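Squares or rows

September again, and the vegetable bed has to be marked out before I can put anything in it. I have been growing things behind the house in Covirden for a good while now and I still change my mind about the layout every spring. Last year was long rows. This year I am going back to squares.

I like a grid. It is easy to think in, and a square is a small enough job to finish before tea.
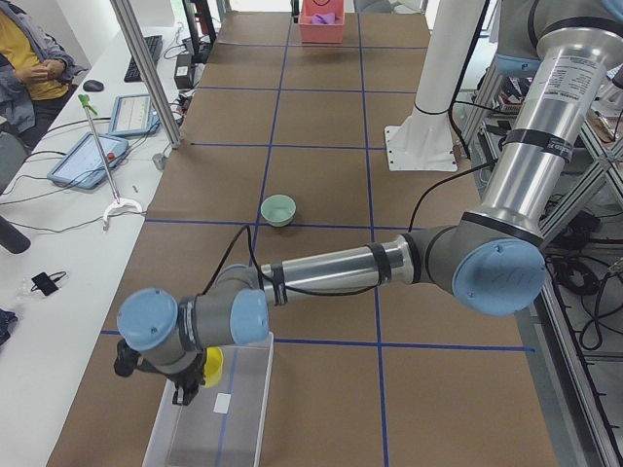
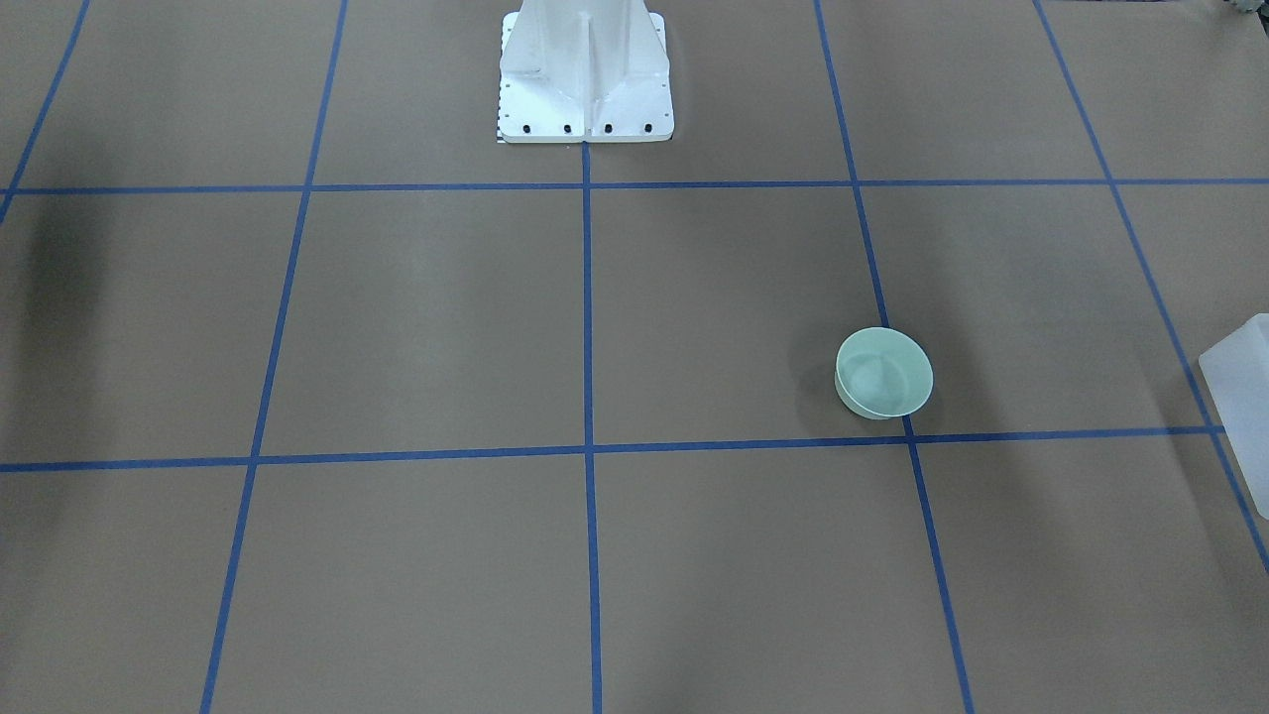 Zdzisław Sowa wrote under my last post that squares are fine for lettuce and a waste of time for everything else, and that anyone with a hoe will be back to rows within two seasons. He also said that pumpkins don't read plans. I have some sympathy. A hoe runs down a row in one go, and in squares you end up on your knees with a hand fork.

My trouble with rows was carrots. I sowed a full row in one afternoon, they all came up together, and we were eating carrots every night until I was giving them away at work. With squares I sow one patch, leave it a fortnight, then sow the next. I know you can do the same thing with part of a row. I never did, though. I would get to the end of the string and the packet would be empty.

The bed itself is nothing special. It runs along the back fence, gets the morning sun, and loses it by mid-afternoon when the neighbour's lilly pilly gets in the way. The soil was heavy clay when we moved in. It has had 14 bags of compost from Fahy dug through it since then, plus whatever came out of our own bin, and the top is finally crumbly. Go down a spade's depth and it's still the stuff you could make a pot from.

For marking out I use builder's string and tent pegs. I tried bamboo canes laid flat one year and the dog carried them off. The string stays up until the seedlings are big enough to show where they are, then I roll it up and put it back in the shed.

So far the plan is beans at the fence end where they can climb, then tomatoes, then the small things nearest the path so I can get at them from the kitchen. I have Branow tomatoes coming along on the windowsill in a Fledico tray. They were slow. Roughly 15 came up, and I will plant the best of them and find homes for the others. Silverbeet goes wherever there is a gap – it doesn't seem to mind where it lives.

Zucchini gets its own corner outside the grid. I'll give Zdzisław that one. I put a zucchini in a square once and by Christmas it was sitting on the beetroot and most of the spring onions.

I haven't decided about potatoes. They did well in rows and I can't see how to earth them up in a square without burying whatever is next door. They might go in the old half barrel, which has a split down one side but holds soil well enough.

The pegs are in along the fence side. The path side still needs doing, and I'm out of string, so that's a trip to Fahy before they shut at 2.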